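Sestum Household Storage Pilot
Progress report to the Bromeck Fund, second period, through December

You asked for a plain account of whether the storage work is doing what the application said it would. Our view at the end of the period is that part of it is, and that the application promised too much.

The grant paid for open boxes and sorting sessions for the families housed at Mathur Court. The idea was that small clothing (socks mostly, plus underwear and baby things) goes astray more than anything else in a shared laundry, and that a shallow box kept near the bed would fix this cheaply. We wrote that all 100 households would be using a box by now. The figure is 87. The other 13 either declined or took a box and put something else in it, and we have not counted those as users, although the wording of the agreement would probably have let us.

We would also ask you to be careful with the 87. It records that a box had clothing in it at the time of our visit. It says nothing about whether the clothing was sorted or whether fewer things went missing. The households knew we were coming, and a box can be filled in a minute.

The painting sessions have been the popular part. Children paint a lining for the inside of the box, and the household then uses it. Attendance was good and the paint budget is spent. We were doubtful about this line when it was added and are still doubtful that a painted creature gets anyone to put their socks away. It does seem to stop the boxes being thrown out, which was a real problem in the first period with the plain ones. 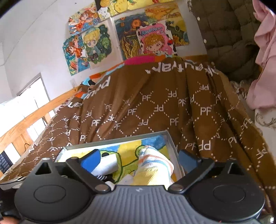

On the sorting itself, the method we were given by Treltus asks people to fold each item, keep pairs together and leave space between the piles. In practice the boxes are used as a place to drop things. A folded item or two will be on one side and single socks on the other, and the box gets moved from bed to floor and back depending on who needs the room. We no longer correct this at visits. If a parent can find a sock in the morning, the box has done its job, and the folding guidance was written for people with more time and more flat surface than our households have.

The shallow design has held up in one respect: people can see what is in it. It has a cost, though. The box takes up as much bed or floor as a deep one and holds far less, and larger families have told us so repeatedly. We asked Treltus for a deeper version in the fall and were told the present size had tested well. We have not seen the test results and have asked for them twice.

Spending is within budget apart from transport, which is over by 10 percent. The overspend comes from return visits to homes where no one was in. We propose to cover it from the printing line, where money is left over — the folding leaflet was never reprinted and we see no reason to do it now.

For the next period we would like to change two things. First, drop the target of full take-up and replace it with a simple question put to each household after three months: are you still using the box, and for what? Second, hold back the purchase of more boxes until a deeper one is available or Treltus shows us why it should not be.

We are not asking for additional money. If the answers to the three-month question are poor, we would expect the Fund to raise the matter of whether the pilot should continue, and we would have trouble arguing against stopping it.

Submitted by the Sestum project office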